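Re: [mesa-em-casa] Tampo branco, arrependimento?

Oi, gente!

Em terça-feira, 7 de janeiro de 2025, escreveram na lista:

> Estou para trocar a mesa da sala e gostei muito de uma branca, fosca. Alguém tem? Mancha muito? Meu marido jura que em julho já vai estar amarela.

Tenho uma há 3 anos, da Tukine, e compraria de novo (paguei 800 reais na promoção, com frete!). Café e molho de tomate saem com pano úmido e detergente neutro, desde que você não deixe para o dia seguinte. Açafrão é outra conversa... fiz um curry em julho e fiquei 2 dias esfregando com bicarbonato até sumir.

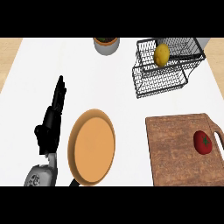
Amarelar, a minha não amarelou, mas ela fica longe da janela. O que me incomoda mesmo é risco de lápis e marca de jeans na borda, e para isso uso borracha branca comum, dessas de escola. Esponja mágica eu parei de usar, deixou um pedacinho brilhando e dá para ver de lado até hoje.

Cheguei a olhar a da Vonham também, bonita, só que o pé batia no meu joelho. Senta nela antes de comprar!

Se quiser, mando as medidas da minha. Beijo a todas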